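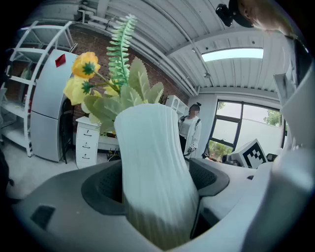 Artificial flowers in a ribbed white vase.

Tradix embezzlement case

The Tradix embezzlement case was a criminal case over money taken from Tradix, a family-owned freight broker in the town of Vostska. The company's bookkeeper, Nilton Alvarado, was charged with grand theft, forgery and falsifying business records. Convicted on most counts. Sentenced to four years in prison, later cut to two on appeal. The case is mostly remembered for the fight over restitution, which went on longer than the trial.

Background

Tradix arranged truckloads for small food producers. Its largest customer was Breleo, a bottling company in the same county. Alvarado was hired as an office clerk and took over the books when the previous bookkeeper retired. He had signing power on the main account for checks under $400. Anything larger needed a second signature from one of the owners, the De Luca family.

The family seldom looked at small checks. Bank statements went straight to Alvarado's desk.

Discovery

In October a Breleo billing clerk called to ask why a refund had never arrived. Tradix records showed the refund as paid. The bank had no such check – the money had gone out in several smaller ones, all under the signing limit, to a fuel supplier that nobody at the company had used. The supplier's mailing address was a rented box opened by Alvarado.

An outside accountant was brought in and found 66 checks to the same box. Alvarado was suspended that afternoon and arrested the next month. 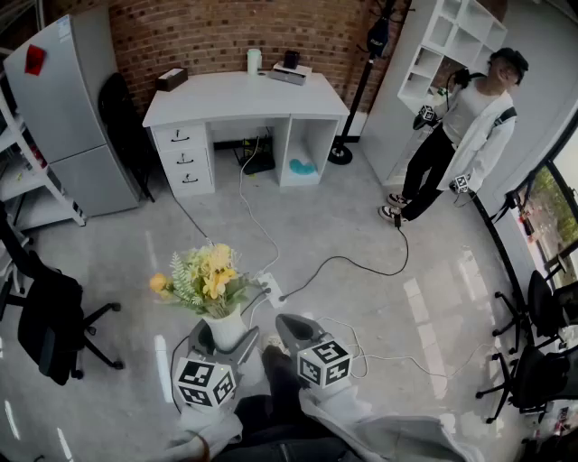 White desk against a brick wall, with a vase of artificial flowers.

Charges and trial

Prosecutors treated the checks as one continuing scheme, wich let them add the amounts together and charge a more serious level of theft. The defense objected and lost. Had each check been charged alone, most would of been misdemeanors.

Alvarado testified. He said the payments were back wages, agreed to verbally by the late founder of the company, and that the fuel supplier name was used to keep the arrangement private from other staff. No written record of any agreement. Two members of the De Luca family denied knowing of one.

The jury returned in the evening of its second day. Guilty of theft and falsifying records. Not guilty of forgery, as the signatures on the checks were his own.

Appeal

The appeal raised two points: adding the checks together, and the length of the sentence. The first was rejected. On the second, the court found the trial judge had wrongly counted Alvarado's testimony against him, and sent the case back for a new sentence.

Restitution

Tradix asked for the full amount of the checks plus the accountant's bill. The judge allowed the checks only. The company then filed a civil suit for the rest, settled before trial. Terms not public.

Breleo got its refund from Tradix directly and was not a party to either case.

Aftermath

Tradix ended single-signature checks and moved its statements to an outside office. It was later sold to a larger broker and the name dropped. Alvarado served his sentence and did not return to bookkeeping.

See also

Embezzlement
False billing
Restitution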